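The Fake Apology That Ate My Week

My cousin sent me the clip at breakfast, with no message, just three crying-laughing faces. You've probably had it sent to you too. A woman in a gray blazer sits at a hotel desk and apologizes, for two whole minutes, to a guest who complained that the sea was too loud. She apologizes on behalf of the sea. She offers to have a word with it. At one point she writes the complaint down and reads it back, wave by wave, and I laughed so hard I got toast on the keyboard.

By lunchtime I had seen it in four languages. By dinner people were furious. Somebody had decided the hotel was a real one in Noston, somebody else had decided the woman was being bullied by her bosses, and a third somebody had posted what they swore was the guest's name. The reviews page for a perfectly innocent guesthouse filled up with one-star ratings from people who couldn't have found Noston with a map and a flashlight.

I write about internet fuss for a living, so of course I dropped everything (sorry to my editor, who was waiting for 1550 words on podcasts) and went looking for where the thing came from.

The first version I could find was a repost. So was the second. That's how these things go: the copy with the big numbers is hardly ever the one that started it, and every copy is a little blurrier and has a slightly angrier caption. The earliest caption I found said "my sister's audition." The next one along said "when the guest is always right." Four or five hops later it was "DISGUSTING treatment of hotel worker, share before they delete." Same woman, same blazer, same sea.

The audition line was the clue. I asked around on a couple of acting boards and got an answer within the hour. The clip was a practice piece from an evening improv class in Kurek, where students draw a ridiculous complaint out of a bowl and have to handle it with a straight face. There were 17 of them that night, one clip each, all posted to a page that had 20 followers. Sixteen of those clips are still sitting there with almost no views. I watched every one of them, and a few are just as funny! There's a man who has to refund somebody for a disappointing sunset, and he does it by calculating how much of the sun they got.

So why that one? I have no idea, and I've gotten suspicious of anyone who says they do. I've read the explanations – the length is perfect, the blazer is trustworthy, everyone has worked a front desk or yelled at one – and they all sound great after the fact. Not one of those experts would have picked her out of the bowl beforehand. 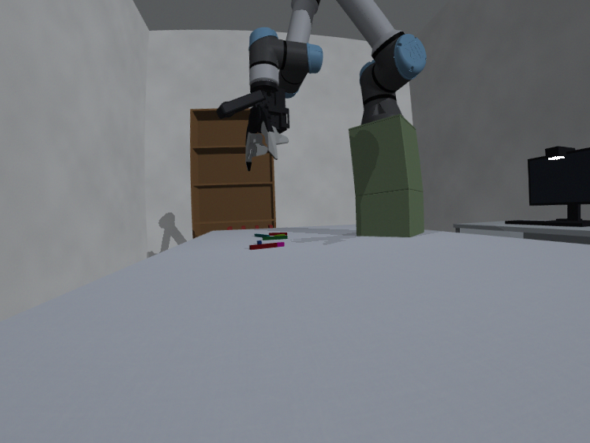

Rizal Nugroho wrote to me after I posted a few notes on this, saying I was letting the sharers off too lightly. A joke with its label torn off is a rumor, he said, and the people who tore it off knew what they were doing, since "my sister's audition" was right there and took some effort to delete. He had also gone through the guesthouse's reviews and found that plenty of the angry ones were still up a week later, long after the writers must have heard it was staged.

I think he's half right. Some of those captions were changed by people who wanted the clicks, sure. Pages like Trestora, where most of my relatives seem to have seen it, live on exactly this stuff: grab a clip, add a villain, post it before coffee. But my aunt isn't a villain, and she passed it on with a long paragraph about how badly hotel staff are treated. She's right about that, too! She cleaned rooms for years. The clip being pretend didn't make her wrong, and when I told her, she was quiet for a second and then said, well, it could have been real.

I've been chewing on that. A lot of what we pass around is stuff that could have been real. It fits something we already know, so we don't check the label on it. I do it myself, and I'm supposed to be the suspicious one. Last winter I shared a story about a bakery in Wisov that had banned laptops, with some very smug remarks of my own on top, and the bakery turned out to have closed years before.

The woman in the blazer, for what it's worth, doesn't want to be interviewed. She sent me a short, friendly note through the class saying she'd had a strange few days, that her mother was enjoying it far more than she was, and that she'd like everybody to leave the guesthouse alone. She's going back to class. The next round of complaints is already in the bowl, and I'm told the phones stay in a basket by the door from now on.

I've gone back and left the guesthouse out of my own posts altogether, including the early one where I named it while explaining that it had nothing to do with any of this. Rizal pointed that one out as well. Thanks, Rizal. The podcast piece will be with my editor by Friday.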